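Home | Reviews | Methods | Simulation | Datasets | Newsletter

Review: Stanirura scene randomisation for bimanual pretraining

14 shares | 3 comments

Stanirura is a method and a code release in one. It generates household rooms, drops a two-armed robot into them, records scripted pick-and-place episodes and hands the result to a policy trainer. The claim under test is that wide variation in room appearance and head pose lets a policy trained only on rendered data carry over to a real bench with a small amount of real fine-tuning. I ran it for most of May against Prolska, our usual generator, which keeps the room fixed and varies only the objects.

Installation is plain. The package pulls in its own renderer, and the asset library comes as a separate download. The configuration file is long but readable, with one block for surfaces, one for furniture, one for objects and one for the head. Defaults are sensible except for the head roll limit, which I come to below. The documentation covers the first three blocks well and the fourth hardly at all.

Surfaces are drawn independently. Wall, floor, rug and ceiling each get a material from the library, with no attempt to make them agree. Furniture placement is stricter: a table must be present, and the rest is filled in from a list until the room reaches a set density. The renders are clean and the shading is adequate, but nobody would take them for photographs. For this purpose I do not think that matters much.

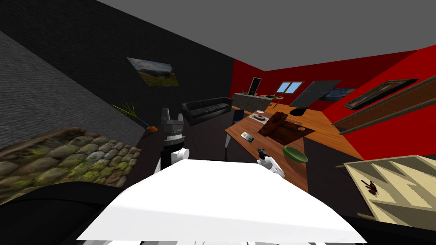

Rendered view from a generated room, both grippers in view. Cobblestone rug at left, red walls behind, work table at centre right.

Head roll is the setting with most effect on the output. At the default limit, many rooms come out at a steep slant, with walls and furniture running diagonally. The paper argues that this forces the policy to work from the relation between gripper and object and to ignore the horizon. My results support that only in part. With the limit halved, the policy trained faster and lost nothing on the real bench. With roll switched off altogether it did worse as soon as the real head was mounted slightly out of true.

For the main comparison I trained on 800 episodes from each generator and fine-tuned both policies on the same 100 real demonstrations. The task was to move a bowl into an open tray with either arm. The Stanirura policy completed 85 per cent of trials with the roll limit halved. Prolska was level with it on our own bench under our own lighting and fell well behind when the tablecloth and the wall covering were changed. The gap is what the method promises, and it held over three training seeds.

Weak points. Physics is the first. Contact between fingers and thin objects is poor, and flat items tend to slide away or sink slightly into the table. I discarded 247 episodes for this reason before training, using a simple check on object height. The release has no such filter. Zavala, the companion tool for editing episodes, can mark them by hand, but it is slow and it loses the object labels on export if the file name contains a space.

The second is clutter. Objects are placed by surface area alone, so a large table gets a spread of unrelated items and a small one gets almost none. A policy trained this way sees few cases where the target is hemmed in. Skurov handles this better, with a spacing setting per table, although its rooms are far plainer. Combining the two is possible – the object formats match – but the table frames use different origins and need shifting first.

Speed is acceptable. Rendering is the bottleneck and scales with the number of head views. Memory use creeps up over long runs, and I restarted the generator each morning as a matter of routine. Seeds reproduce the layout exactly but not the lighting, a fault already on the issue list.

I would use Stanirura for any bench where the surroundings are likely to change, with the roll limit reduced and a contact filter added before training. For a fixed cell with fixed lights, Prolska gives the same result for less rendering time. I have not tested either on deformable objects or on tasks that need both hands on one item.

3 comments | Previous review | Next review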